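Surfaces, small parts and the white table: a bench supervisor on keeping a worktop usable

9 January 2026

The supervisor of the preparation room at Granholm has looked after its worktops for six years. She asked not to be named, on the grounds that the work is shared between four people. We spoke by telephone and again on site, and the conversation was mainly on tabletops, how they are cleaned and what is allowed to stand on them.

The room was refitted when Granholm moved out of the Kimaro building. The old benches were dark green with a raised lip. "The lip was meant to stop things rolling off," she said. "It also held dust, and you couldn't wipe to the edge. We lost more time to the lip than we ever lost to things on the floor."

Plain white was chosen for the new tops after a trial of three finishes. White shows marks early, and small coloured items can be found on it quickly. Its drawback is glare. The first lights were too strong for it, and staff complained of tired eyes by mid-afternoon. The fittings were changed, and the tables nearest the window were turned through ninety degrees.

Each top is levelled when it is installed and checked again every January. I asked how level a table has to be.

"Level enough that a ball stays where you put it. We do use a spirit level, and the reading goes on the sheet, but I put a ball down as well. If it creeps, I get the spanner out."

The feet are adjusted at the lowest corner first. She does not use card or folded paper under a foot, as it compresses over a few weeks and the reading drifts. The supplier, Drenditus, provides threaded feet with a locking nut. In her view the nut is too thin and should be checked whenever a table is moved.

Balls come up often in this room. They are kept as loose stock along with blocks, rings and short lengths of tube, and the stock list currently stands at 983 pieces. Everything is stored by shape first and colour second. An earlier system went by colour alone and was dropped after one winter - "you would open the red drawer and half of it would roll towards you."

Round items now go in shallow trays with a soft liner, one layer deep. Only what is needed for the job comes out to the table.

"One item, if the job is one item. People like to bring the tray over to save a walk. Then the tray is on the table, then somebody's pen is in the tray." 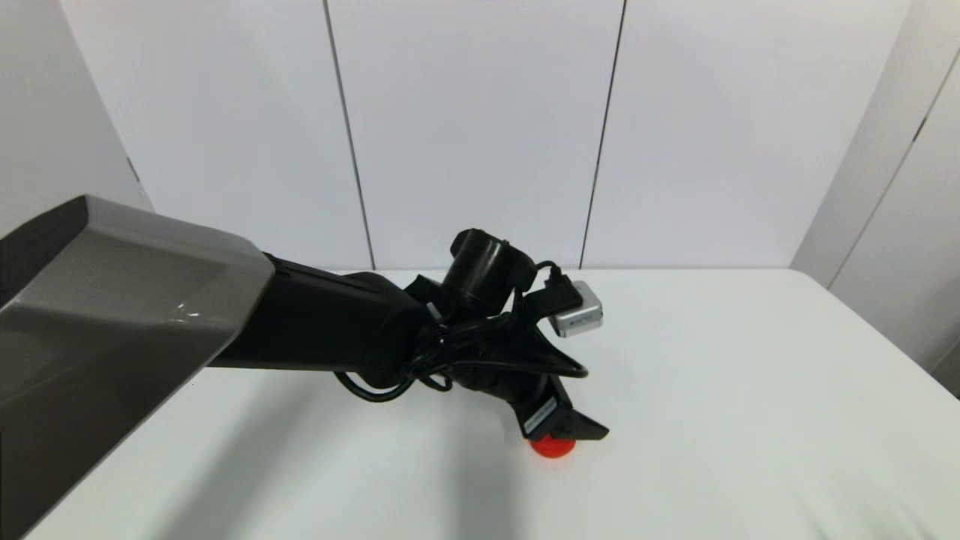 Issue 103

Bright colours are preferred for the small pieces. An orange-red ball on a white top can be picked out even when most of it is hidden behind something, and she would replace the paler stock tomorrow if the budget allowed. Cream and light grey pieces are the ones that go missing, usually to be found against a table leg.

Cleaning follows a fixed order. The top is cleared, dry-wiped from the far edge to the near one, then wiped with a damp cloth and a mild detergent sold under the name Dristeo. It is left for 60 seconds and dried with a second cloth. Abrasive pads are not kept in the room. "You get a dull patch, and the dull patch picks up dirt, so someone scrubs it again."

Black scuffs are treated separately, with a white eraser and light pressure. If a scuff remains after two attempts it is written on the sheet and left alone.

The pieces themselves are washed in batches of up to 200 and dried on towels. Balls are turned once during drying, as water collects at the point of contact and leaves a ring.

I asked what she would change if the room were fitted out again. She wanted rounded corners on the tops, and a drawer for cloths at each end. She would also order one spare top with the first delivery - the replacement bought two years later was a slightly different white, and it still annoys her.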